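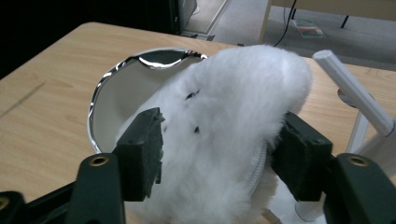
8. Soft and Furry Items

Read this section before you set up the Zultard for plush toys, fleece, fur cushions, slippers, or anything else with a deep pile. Section 7 covers folded cloth and towels. Hard items such as cups and boxes are in Section 6.

Soft items are the part of housework where the Zultard is weakest. It can pick up many of them and put them in a bin or on a shelf. It cannot yet be relied on to sort them, close them, turn them right side out, or handle them near food or water without a person in the room. Plan your chores with that in mind.

8.1 What the Zultard can and cannot do

Ready to use:
Picking up a single soft item from a clear table.
Placing a soft item in an open bin.
Moving a soft item from one table to another of the same height.

Use only while you are watching:
Picking up a soft item that is touching a bowl, rack, or other object.
Picking up from carpet.
Pulling one item out of a pile.

Not supported:
Opening or closing zippers, snaps, or buttons.
Brushing, washing, or drying.
Telling a toy from a live animal. See the warning in 8.2.

The Dizon test bench ran 3,405 soft item picks on the current software. The results are in the release notes, listed by fabric. Look at the long pile line before you decide whether to give this chore to the machine. Short fleece does well. Long white or cream fur does worst, mostly in rooms with strong light from one side.

8.2 Before you start

WARNING: Do not run soft item mode in a room with pets or small children. The Zultard does not reliably recognize a cat or a small dog lying still. Close the door to the room first.

CAUTION: Remove pins, jewelry, and loose batteries from the item. The force check does not detect them.

You will need:
The hand-held gripper with both foam pads fitted.
The item you want to teach.
A table with enough open space to set the item down on any side.
A lint roller or a strip of tape.

Checking the pads

1. Switch off the gripper and open the fingers all the way.

2. Look at the inner face of each finger. The foam pad should lie flat on the block. Press each corner with your thumb.

3. Roll the pads with the lint roller. Fibers left from the last item make the pads slide on the next one.

4. Look for foam that has begun to lift or hang from the lower edge. A small tag of foam does not affect the grip and can be trimmed with scissors. Replace the pad if the corner lifts when you pull on it lightly.

5. Close the fingers with nothing between them. The pads should meet along their full length.

Note: Always replace pads as a set. A new pad facing an old one turns the item as it closes.

8.3 Preparing the table

1. Move cords away from the place where you will stand. A cord on the floor next to the table is the most common trip hazard during teaching.

2. Decide which objects will stay on the table when the chore is run later. Leave those in place. If there is normally a bowl or a rack there, teach with the bowl or rack there.

3. Take away everything else.

4. Check for glare. Chrome rims, glazed dishes, and polished tabletops can throw bright streaks that the software reads as edges. Turn the object or move the lamp until the streaks are smaller. You will not be able to remove them all.

5. Set the item down the way it usually lands. Do not fluff it up or pose it.

Note: A white item beside a pale bowl on a pale table is a hard case. The software finds the outline of fur by its shadows, and there are few of them on the bright side. If you can, put a darker cloth under the item during the first set of grasps and remove it for the second.

8.4 Teaching a grasp

You teach the Zultard by doing the chore yourself with the hand-held gripper. Work at the speed you want the machine to work at. Most people are too fast the first time.

1. Turn on the gripper and wait for the steady green light.

2. In the Grendenley app, choose New Item, then Soft, then Long Pile or Short Pile. If you are unsure, choose Long Pile.

3. Hold the gripper above the table with the fingers open and the item fully in view.

4. Press Record.

5. Bring the gripper down so that one finger is on each side of the thickest part of the item. Stay clear of ears, tails, straps, and tags.

6. Squeeze until the pads stop sinking in. With deep fur this takes longer than you expect. The first part of the travel only flattens the pile, and the item is not held until the pads reach the body underneath.

7. Pause for 2 seconds with the item held.

8. Lift straight up. Keep the item in view as you lift.

9. Carry the item to the place you want it, lower it until it touches, and then open the fingers. Do not drop it.

10. Press Stop, return the item to the table in a different position, and record again.

The app tells you when it has enough recordings. Turn the item a little each time. Recordings made from a single side are the usual reason a taught item fails later.

How a good hold looks

Fur bulges out around the pads on both sides. The item may lean a little to one side, and this is acceptable if the lean does not grow while you hold it. You should see the pad faces buried in the pile with no gap between pad and fur.

How a poor hold looks

The tips of the fur are pinched and the body hangs below. The item swings when you stop moving. Long fibers pull free and stay on the pads. If you see any of these, open the fingers over the table and take the grasp again from step 5.

8.5 Items with zippers

Many plush items and cushion covers have a zipper sewn between layers of fur. On a white item with a white zipper, the teeth may show only as a thin curved seam, and part of the seam can be hidden behind a finger once the item is held.

1. Before recording, find the zipper by hand and close it completely.

2. Tuck the pull tab into the fur.

3. Place the item so that neither pad will land on the teeth. It does not matter if the seam is beside or behind a finger.

4. In the app, mark the item as Has Zipper. This lowers the closing force.

CAUTION: Do not grip across an open zipper. The teeth can catch in the foam and tear the pad off the finger when the item is released.

Note: The Has Zipper setting does not teach the machine what a zipper is. It will not notice an open one. If a chore depends on the zipper being closed, such as bagging a cushion cover for the wash, check it yourself.

8.6 Small dark marks on light fur

Stitched eyes, noses, vents, and small openings show up clearly on pale fur, and the software uses them to tell which way an item is facing. This helps when the marks are always visible. It causes trouble when the fur falls over them.

1. Make half of your recordings with the marks showing.

2. Make the other half with the item turned so the marks face away.

3. If the app asks whether it is looking at one item or more than one, choose One Item.

Skip this procedure for items that look the same from all sides.

8.7 Running the chore for the first time

1. Set the table up as it was during teaching.

2. Choose the item in the app and press Try Once.

3. Keep a hand near the stop button on the base. The app also has a stop button, but it is slower.

4. Watch the approach. The arm should slow down before the pads touch the fur. If it does not, press stop and teach the item again.

5. If the pick works, move the item closer to the bowl, rack, or other fixed object and try again. Do this before you leave the machine alone with the chore, even if you do not expect the item to land there.

6. When you are satisfied, press Save.

A saved chore for a soft item asks for confirmation every time it starts. You cannot turn this off. It is set this way on purpose and will stay until the results for long pile are closer to those for hard items.

8.8 Trouble with soft items

The arm stops above the item and does not close.
The outline was not found. Change the light or put a darker cloth under the item.

The arm closes and lifts with nothing in the fingers.
The pile was gripped and the body was not. Record again and squeeze for longer at step 6 of 8.4.

The arm lifts the item and the bowl together.
Fur has wrapped over the rim. Move the bowl away and teach the approach from the other side. For ceramic or glass bowls, do not repeat the attempt.

Error 708 appears in the app.
The two fingers are reporting different loads. Clean the pads, check that the fingers meet evenly, and restart the gripper. If the code comes back with nothing in the fingers, the finger arm may be loose. Tighten the screws at the brass inserts by hand. Do not use a power driver. Inserts that turn in the plastic cannot be repaired at home.

The item is put down upside down.
Normal. The Zultard does not correct the way up for soft items.

The item is picked correctly during the day and missed in the evening.
The recordings were all made in daylight. Add a set under the lamp you use at night.

8.9 When to do it by hand

Setting up one soft item takes longer than putting that item away by hand many times over. The setup is worth doing for items that end up on the same table day after day, or for users who find it hard to bend, reach, or grip. For a mixed heap of toys that changes every week, use the bin chore in Section 6 for the hard toys and pick up the soft ones yourself.

Replacement pads and finger arms can be ordered from the Bruvutbridge service counter. Have the serial number from the underside of the gripper ready.

Section revised Sunday, October 27, 2024. Replaces the May version.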